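Cuando la cabecera dura 25 segundos: conversación con la dirección del área de música de Avadeck

La sintonía de una serie de televisión suele ser lo primero que el público recuerda y lo último que se archiva. Así lo sostiene la directora del área de música de Avadeck, entidad dedicada a la conservación de bandas sonoras televisivas, que recibió a esta publicación en la sede del centro con motivo de la apertura a consulta del fondo Wickramasinghe, prevista para noviembre.

El fondo reúne 230 cintas procedentes de un antiguo estudio de grabación y contiene sintonías, cortinillas y música incidental de producciones de ficción emitidas en su mayoría en los años ochenta. «Recibimos el material en cajas sin inventario», explica la directora. «En muchas etiquetas figuraba únicamente el título provisional del programa, que con frecuencia no coincidía con el de emisión. La primera fase del trabajo consistió en establecer a qué serie pertenecía cada grabación, y en varios casos aún no podemos afirmarlo con seguridad.»

La pieza más solicitada por los investigadores es la cabecera de Brokov, drama policial ambientado en un puerto del norte cuya primera temporada se emitió sin créditos musicales. Durante décadas se dio por supuesto que la sintonía era una composición de librería, adquirida por catálogo y utilizada también en otros programas. La documentación que acompaña a las cintas permite corregir esa atribución. «Se grabó expresamente para la serie, con ocho músicos y en una sola jornada», señala. «Conservamos la hoja de sesión, las tomas descartadas y una versión más lenta que la producción rechazó por considerarla poco adecuada para el horario de máxima audiencia.»

Preguntada por el interés de conservar tomas que nunca llegaron a emitirse, la directora se remite a la práctica habitual en otros archivos. «En el cine se acepta sin discusión que un montaje alternativo tiene valor documental. En televisión ha costado más, quizá por la velocidad a la que se producía. La versión lenta de Brokov muestra qué tono se barajó para el personaje principal antes del estreno. Los guiones de los primeros episodios van en esa misma dirección, y a partir del cuarto se abandona.»
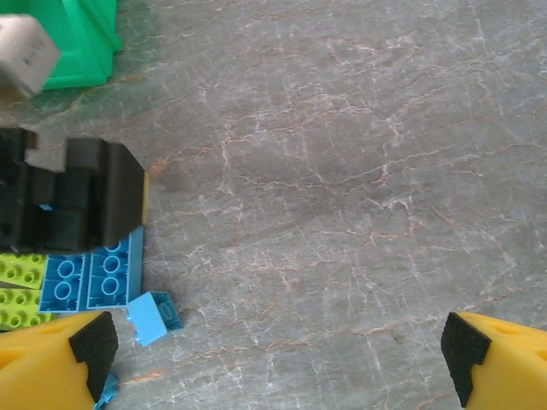

Montserrat Aldaya Pinós
Redactora de Patrimonio Audiovisual

La conversación se detiene después en Evcombe, comedia costumbrista que cambió de sintonía en su segunda temporada. El cambio provocó en su momento numerosas cartas de espectadores, parte de las cuales se conservan en el mismo fondo. La directora considera que el episodio ilustra una cuestión contractual antes que estética. «La canción original se había licenciado por un año y la renovación no entraba en el presupuesto. Se encargó entonces una melodía parecida – en el mismo tono y con un arranque casi idéntico – y se confió en que el público la aceptaría. Las cartas indican que no fue así, aunque también las hay que elogian la nueva.»

Ese tipo de sustituciones constituye, a su juicio, el principal problema de las reediciones. Cuando una serie antigua se incorpora a un catálogo de vídeo bajo demanda, los derechos de las canciones que suenan en ella deben negociarse de nuevo, y no siempre se alcanza un acuerdo. La escena se distribuye entonces con otra música. «El espectador actual puede ver Evcombe completa y no haber oído nunca lo que se oyó en la emisión. No lo planteo como un reproche a quien la distribuye, que actúa conforme a los permisos que tiene. Lo que pedimos es que la modificación conste en la ficha.»

Avadeck ha elaborado a tal efecto un modelo de ficha descriptiva que recoge la música de la emisión original, la de cada reposición conocida y la de las ediciones domésticas. El modelo se aplica por ahora a cinco series del fondo. Su redacción exige cotejar las cintas con copias de emisión, y estas no siempre existen; en tales casos el centro admite grabaciones domésticas realizadas por particulares, previa comprobación de su procedencia.

Acerca del uso de sintonías antiguas en series de estreno reciente, la directora se muestra prudente. Reconoce que la aparición de un tema conocido en una ficción actual multiplica las consultas, y que algunas de ellas dan lugar a trabajos académicos de interés. «También llegan peticiones que no podemos atender. Nos solicitan la grabación para usarla en una boda o en el teléfono, y hay que responder que el archivo custodia el soporte y carece de los derechos de explotación. Contestamos a todas por escrito.»

La consulta del fondo Wickramasinghe se realizará de forma presencial y con cita previa, en horario de mañana. Las cintas originales no se facilitarán en sala; los usuarios dispondrán de copias digitales y de la reproducción de las hojas de sesión. La correspondencia de espectadores quedará excluida de esta primera etapa hasta que concluya la revisión de los datos personales que contiene.

Sobre la versión lenta de Brokov, el centro confirma que podrá escucharse desde el primer día en los puestos de la sala.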